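Grevside Allotments - FAQ
Updated Jul 16, 2025

How long is the waiting list?
Long. 183 names last we looked. Moves faster after October when people give up their plots.

Can I pick my plot?
No. You get what comes up. Swaps OK if both sides agree, tell Gaetano Fontana first.

How big is a plot?
Full plots are around 900 square feet. Halves available, ask.

Is there water?
Yes, taps on the main path. Off in winter. Hoses ok for filling barrels, not for leaving on and going home. Please.

Can I put up a shed?
One per plot, no concrete base. Send a sketch with sizes before you buy anything. Greenhouses same rule. Polycarbonate only, no glass.

Bonfires?
Not in summer. Rest of the year after 4pm, dry stuff only, stay with it.

Chickens?
Hens yes, roosters no. Neighbors on Drenlow Road have been very clear on this.
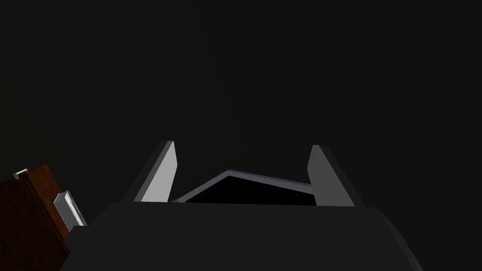
What about compost deliveries?
Spring and fall, dumped by the bottom gate. Help yourself but leave some for the far end. Bring your own barrow, the shared one has a flat tire agian.

Gate code isn't working?
Changes every October. Check your email, then check spam. Still nothing, text Gaetano.

Dogs?
On a leash. Pick up after them.

I want to give up my plot. Refund?
No refunds part way thru the year. Clear your stuff, hand back the key, get your key deposit back.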